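I have been asked, more than once, why there are drinks in a drawer. The short answer is that the counter was full. The long answer involves Gradel, the shop where I bought the white counter two years ago on the grounds that glossy things make a room look bigger. They also make a room look like a place to put stuff down.

By this weekend it had the usual population: water bottles with red labels, a glass with something pale yellow in it that I wasn't going to investigate, and the basket.
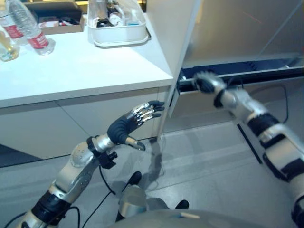 *The counter, pre-intervention. Basket at the back, doing its best.*

The basket deserves a word. It started life as "the place for small bottles" and now holds small bottles, assorted containers, several black items I can't identify, and my hopes. I have owned it through two apartments. I don't think I have ever seen the bottom.

So, the drawer. It sits low in the grey unit next to the counter and slides out a good long way on its runner, and for months I used it for takeout menus from places that had closed. The menus went in the recycling. In went a water bottle, lying on its side, and a small dark one with a red cap. The cola was next.
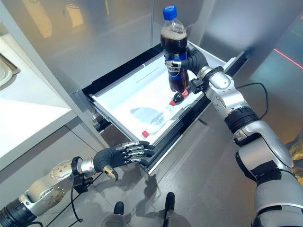
## The upright question

Lying down or standing up? I looked this up and found a thread on the Bivlow forum with 527 replies, most of them about wine. I gave up when someone called petkov_fan posted a diagram.

My own position is that water can lie down and cola should stand if there's room for it. Mine already had a layer of foam near the top, and I wasn't going to put it to bed in that state. 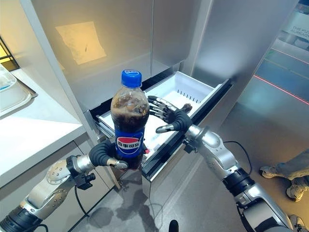

*Last edited Sunday, October 4, 2026. Fixed a typo in the part about the basket.*

The Pepsi is the one with the blue cap, for anyone keeping track of my shopping. The white bin with the slots along the back is the best thing about this drawer, and I nearly threw it out in January when I thought it was packaging.

Next is the cardboard tray of little colorful things at the back of the counter. I have a lidded box from Anden that might fit it. The basket stays where it is for now.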